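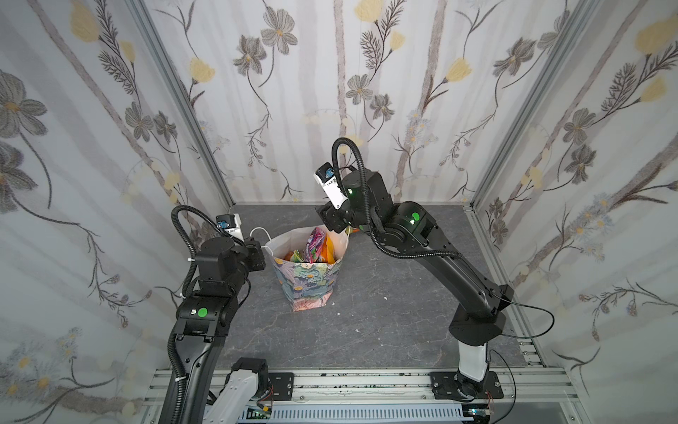 How should snack packets be packed in a paper carrier bag?

Upright, with the stiffest packets against the sides and the softest in the middle, and with the heaviest item on the base before any of them goes in. A paper bag has little strength of its own above the first few centimetres, and the contents do most of the work of keeping it open.

The paper carrier has returned to the shop counter with few changes to its basic design. It is a tube of paper, glued along one side, folded and glued again at the bottom, with two handles fixed near the top. Each of those joints behaves differently under load, and most failures blamed on weak paper begin at a joint. For this feature we packed, lifted and emptied a range of printed gift and grocery carriers with ordinary crisps, biscuits and sweets, and kept notes on how each one held its shape.

The base

A block-bottom carrier is folded flat at the factory and opened by hand. The base has to be pushed fully down before anything is put in. If it is left partly raised, the load rests on two glued flaps and the corners stay round, which makes the bag lean. Pressing each corner from the inside with two fingers takes a few seconds and makes a visible difference to how squarely the bag stands.

Some carriers come with a loose card insert. It should lie flat with no edge riding up the side. A card that has tilted will cut into the fold when the bag is lifted. Where no insert is supplied, a flat box of biscuits does the same job, provided it is slightly smaller than the base. A box that has to be forced in will pull at the side seam.

Load and weight

Snacks are light for their volume, and a carrier is nearly always full before it is heavy. Our mixed test load came to 935 grams, made up of one jar of nuts, two boxes and a number of bags. The same carrier filled only with crisps held 276 grams of product and could take no more without crushing.

This has a practical result. With a light load, the limit is the shape of the packets, so the packer should think about volume. Once a jar or a bottle is added, the limit moves to the base and the handles. Jars go in first, in the centre of the base. A jar placed against one side tips the bag when it is set down, and the handle on that side takes the greater share of the weight when it is picked up.

Arranging the packets

Pillow packs, the common sealed bags used for crisps and sweets, contain gas to protect the food. They resist pressure well across the face and badly at the seams. Stood on end, a pillow pack meets its neighbours face to face and the end seal points upwards, where it can be gripped. Laid flat, it takes the weight of whatever is above it and slides when the bag is tilted.

The order that worked best was as follows. Boxes and jars on the base. Tall, stiff packets next, one against each of the wide sides. Smaller bags between them, standing. Single sweets and bars last, pushed down into the gaps at the corners. Bars left on top tend to fall out when the bag is put down on its side in a car.

Bright packets are often placed towards the front of a gift bag so that they show over the rim. A packet can stand above the edge by a third of its height without trouble. Beyond that it begins to lean, and the paper behind it creases.

The rim and the handles

The top edge is the weakest part of a cheap carrier. Better bags have a turned-over rim with a strip of card inside it. Cheaper ones have a single fold, or a plain cut edge, and will go out of true after one or two uses. A rim that has become uneven can be refolded by hand along a fresh line, slightly lower than the first. Ironing is sometimes suggested. It flattened the sheet in our trial but dulled the printed surface, and we would leave it alone.

Handles are sold in three main forms: flat paper tape, twisted paper and string. String is usually threaded through punched holes and knotted, or glued beneath a patch on the inside. It is comfortable for short distances and narrow in the hand over longer ones. The Ganis carrier in our group had knotted string, and the knots could be retied when one slipped. The Muvberg used a glued patch. It was neater from outside, although a patch that starts to lift at one corner cannot be relied on again.

Both handles should be held together. Lifting by one opens the bag, shifts the contents and puts a sideways pull on the holes.

Printed surfaces

Floral and painted designs are generally printed on coated paper, which has a smooth face and cracks slightly along folds. The pale line that appears at a crease is the base sheet showing through. It does not mean that the paper has torn. Dark designs show it more than light ones, and busy patterns hide it best.

Coated paper should be kept away from damp. A wet base loses strength before the change can be seen, and a bag that has stood on a wet floor should be emptied before it is moved.

Storage and reuse

Carriers kept for reuse should be folded along their original lines, with the base folded up against one face and the handles tucked inside. They store best upright in a narrow box. The Driltport carrier was folded and opened repeatedly from October onwards and its side seam was still sound when we finished, though the base folds had gone soft.

Crumbs and grains of sugar should be shaken out first. Grit caught in a fold wears through the coating. When a bag can no longer stand by itself, string handles should be removed before the paper goes for recycling, along with any plastic film or ribbon.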